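From: Fuad Belay
To: lab-open-days list
Subject: Re: Re: Monday visit, who is bringing what

Jinlong Xiong wrote:
> Fuad, can you send round what you saw at the Tollon demo in
> Dreltville? Some of us are going Monday with the second group and
> want to know if it's worth the drive. Also is it true you can't
> get near the arm? And do they still run the disassembly cell or
> only the Cervantes palletizer now?
>
> Jinlong

Quick one, on my phone between meetings.

Yes, worth the drive. 44 minutes from our lot, longer if you take the bridge. Park behind building 3, the front lot fills up early. Sign in at the desk, they print you a badge, keep it on or you get sent back.

Both cells are running. Palletizer first, loud, good for the students, not much new if you came last year. Then a talk, 16 slides, could have been half that. Coffee after. Then the disassembly cell, which is the reason to go.

Getting near: there's a line on the floor and they mean it while it's moving. When it stops between runs they wave you up a few at a time. Ask. The Lositz people on our tour didn't ask and stood at the back the whole time.

They don't do a canned show. The operator talks while she sets up and will take questions, so have some ready. I asked about cycle time and got a straight answer: more than 41 seconds for the memory step and she isn't happy with it. Asked about grip force too but the fan was going and I only caught half of teh reply. Somebody please ask again and write it down.

Things I'd still like to know, if your group gets the chance:
- what happens when a latch is broken or missing
- do they re-teach for every case model or only shift the offsets
- who makes the fingers, and how long they last

Bring a jacket, cold in there. No lunch, theres a sandwich place across the road.

Jinlong, on your other question, no, they didn't say anything to us about sharing the part files. I'd write to them before Monday instead of asking on the floor.
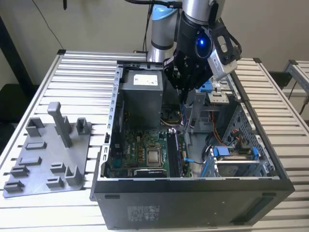 Taking old desktops apart is a harder job for a robot than the palletizer, and it's where I'd spend your time. Every case is a bit different inside and there's wire everywhere. Look at how far down the fingers have to go by the drive bays, then at the cables running through there, and you'll see why I keep on about clearance. The blue latches on the drive tray are at least easy to pick out by color. Get a spot where you can see into the case, and look over the gray printed fixture plate next to it too, we could use something like that on our own bench. Fuad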